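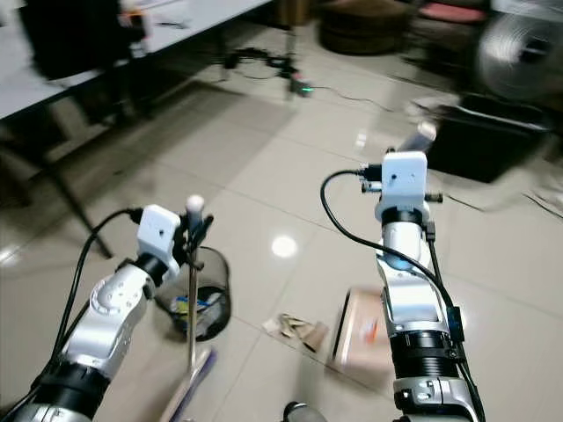
Progress report: two-arm floor cleanup kit review
To: Gresano program office
April 8, 2020

Where we are

Short version. The Skallance kit is set up, both arms run, and we are into the floor cleanup tasks. Behind on the long-handle work, ahead on logging. Money is fine. One decision needed from you, see the end.

Sorry for the format, I'm typing this between runs and the full tables will follow with the quarterly.

What was promised for this period

- Kit unpacked, mounted, safety check signed off. Done.
- Operator training, first round. Done.
- Floor tasks with hand tools, 15 task variants. 9 finished, the rest in progress.
- Comparison against the Hulme kit. Not started, loan unit still not shipped.
- Draft cost sheet. Partly done, see below.

Setup

Took longer than the Skallance manual says. The manual assumes you bolt the base down and we can't drill into tile, so we went with the weighted plate. Cost us two days. Holds fine at normal speed. At full speed there is a little sway when both arms swing the same way, so we cap the speed for now and I'd want that written into any purchase terms.

Cable routing is the weak spot. Each arm has a cable looping down the outside from the wrist, and the loop has to be long enough for full wrist travel. Long enough for full travel is also long enough to snag. We had three stops from this in the first week, none after we added clips at the forearm. The clips are not in the box. They should be.

Wrist camera modules stay aligned pretty well. Re-calibrated once a week, could probably go longer.

Floor tasks

Task set is plain household cleanup. Scraps of paper and cardboard on the floor, long-handled tools, a wastebasket. The arms hold the tools by the upper end of the handle, same as a person would, and the operator works from the head camera view plus the wrists.

What works:

- Picking up the tool when it's handed over. Reliable.
- Pushing crumpled paper. Good, even when the scraps are spread out.
- Holding one tool steady while the other arm moves. Good.

What doesn't yet:

- Flat cardboard. It slides, or the tool rides up over it.
- Anything in a plastic bag. Catches on the tool, drags, then lets go all at once.
- Handle slip. A thin round handle turns in the fingers when the far end meets resistance. The grip force is there, the shape is wrong.

Total logged so far is 1782 attempts, of which 1266 pass our own check (item moved to where it should be, no operator reset, no tool drop). I would not quote that number outside yet. The easy variants are over-represented, we did them first so operators could learn on them. Expect the rate to dip before it gets better.

Glare is a nuisance. Glossy tile plus ceiling lights gives bright round spots on the floor and operators lose small scraps in them. We tried turning off one row of lights, helped some. Arnow quoted us for a matte floor film but I haven't ordered it. If the kit is going to be sold for homes and offices it has to live with shiny floors, and covering ours up would hide the problem from the review.

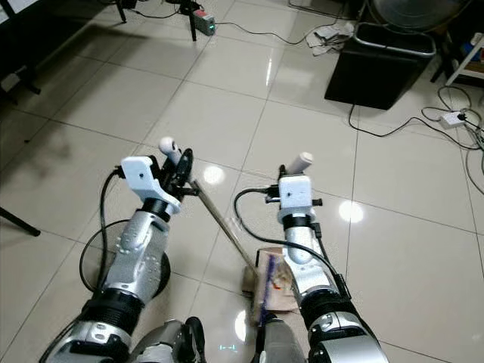 Gripper fingers

Stock fingers are flat-faced with a thin rubber pad. Fine for boxes. For handles we want a V groove or something softer. Asked Skallance in the first week, they say a grooved set is coming but gave no date. In the meantime we wrapped a few handles with friction tape as a side test. Better, but then we're testing the tape. Those runs are logged separately and are not in the totals above.

Long tools also make small wrist errors big. A slight turn up at the hand and the far end swings well off target. Operators learn to go slow and correct early. New operators take two or three sessions before this stops being a fight.

Operators

First round of training went well. People get comfortable with one arm in an hour or so, with two arms it's more like a day and a half. Fatigue is real though. We cut sessions to 40 minutes with a break, error rate in the last ten minutes was not pretty before that. This does slow down the count and its part of why we're behind.

Feedback that came up more than once: they want a foot pedal for pause, and they want the head view a bit wider at the bottom so they can see the floor close to the base. Passed both on to Skallance. Pedal is apparently an option already, just not listed in the catalog.

Support from the vendor

Mixed. Phone support is quick and knows the product. Parts are slow. One wrist connector came loose in the second week, they talked us through re-seating it the same afternoon. A spare was promised and has not arived. Software updates have been painless, two so far, neither broke our logging.

Budget

On track. Spent under plan on travel, over on small parts (clips, tape, spare power strips, replacement tools). Net slightly under. The cost sheet has the kit, the plate and operator hours in it. Missing the maintenance line, I don't have enough data for that and would be guessing.

Risks

- Hulme loan unit. If it doesn't ship by the end of April the side-by-side comparison moves to next period. Can't be made up with overtime.
- Finger set from Skallance. Without it the remaining handle variants get done on stock fingers and the result will look worse than the product may end up being.
- Weighted base. Fine for the review, I would not sign off on it for a customer site.

Next period

- Finish the remaining six variants, cardboard and bagged items first.
- Second round of operator training, shorter, two-arm only.
- Lighting test, same task with lights at three levels.
- Fill in the maintenance line on the cost sheet.
- Start Hulme comparison if the unit is here.

Decision needed

Do we wait on the grooved fingers or go ahead with stock? My vote is go ahead - we can rerun the worst two variants later if the new set shows up. Waiting puts the whole schedule on a vendor date that we don't have. Need a yes or no by the next call so I can book operator time.

Raw logs are on the shared drive in the usual folder. Tables and per-variant breakdown with the quarterly.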